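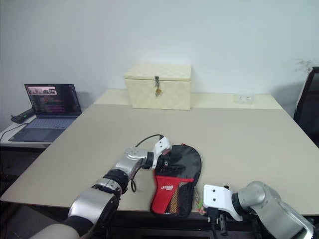
1/ Sunday box thread
Right. The cream box on the big table. The one with the tiny padlock. Been moving it from flat to flat since March last year and today is the day it gets sorted, promise. Going to post as I go so I can't wander off and make toast.

2/ For anyone new, it's a storage box with a lid and a sort of diamond pattern all over, little metal hasp on the front, tiny brassy padlock hanging off it. Padlock would not stop a determined hamster. I love it.

3/ Bought it from Olivau when they were shutting the shop in town. Was meant to be for sewing stuff. Became the box for Everything That Is Flat And Possibly Important

4/ Pushed it right back against the wall so I've got the whole table in front to spread out on. Big beige table, best thing I ever bought second hand. 84 quid and the bloke helped me get it up the stairs. You could land a plane on it

5/ Key. Where is the key

6/ Not in the bowl. Not in the other bowl.

7/ Abelardo Maldonado if you're reading this you had it last, you borrowed it to look at the hasp and I have been thinking about that for an hour

8/ He's replied. "Coat." Just that. Which coat!!

9/ Green coat. Found it. Also found a Willberg receipt and half a packet of mints so good day already

10/ OK so plan. Three piles - keep, bin, ask mum. Small clear tub with the white bit is also at the back, next to the box, that's for buttons and clips and anything that rolls. If it rolls it goes in the tub. No exceptions, I've hoovered up too many buttons in this house

11/ Someone's asking why a padlock at all. Niece. Aged four at the time. Scissors.

12/ Top layer: instruction booklets. Why do I have the booklet for a kettle. Why do I have it twice

13/ Bin pile is winning

14/ Next layer down is all the Lefèvre patterns, the old paper ones. 1126 is the wrap skirt, I've made that skirt so many times the tissue is mostly sellotape now. Keep. Obviously keep

15/ Pattern 400 is a waistcoat. I have never wanted a waistcoat. Cousin in Leeds wants it, going in an envelope tonight before I forget (will forget)

16/ Tea

17/ Back. To the person saying get a proper filing cabinet - no. Where would it go. There's the big table, there's the white side desk with the laptop on, there's my chair, and I like being able to walk

18/ Side desk is a bit lower than the table which drives my sister mad. Doesn't bother me. She wants to put blocks under the legs. She is not allowed blocks

19/ Photos!! Whole envelope of them from the Nallum trip. Everyone is sunburnt. Ask mum pile, she'll want to write names on the backs in biro like she always does

20/ Ribbon. So much ribbon. Must be more than 200 metres of it wound round bits of card, none of it longer than my arm. Who saves this. Me, I save this

21/ Several of you have asked where the box can be had now. Don't think it can, sorry. Look for the quilted looking ones with a lid that hangs over the edge a bit, they're easier to open than the flush ones if you've got rubbish nails. Hasp you can get seperately from any ironmonger

22/ And how to clean that sort of surface as the dirt gets in the diamonds. Soft nail brush, drop of washing up liquid, go gently, wipe with a clean cloth. Leave the lid open after so the inside doesn't go musty. Don't soak it. I soaked a different one once and it went a funny shape

23/ Bottom of the box now. One knitting needle. One single knitting needle, no mate. A library card for a library that's flats now. A tape measure, hooray, bought a new one in the week, so now there's two

24/ Final score: bin bag full, mum's pile in a carrier by the door, envelope for Leeds written and everything (no stamp)

25/ Patterns back in first, standing up so I can flick through them. Photos not going back in till they've got names. Ribbon... stays. Don't start

26/ Not locking it this time. Key's going on a hook with a label. 4/30/23 on the label so we all know when I last knew where it was

27/ Hook has fallen off the wall. Key's in the green coat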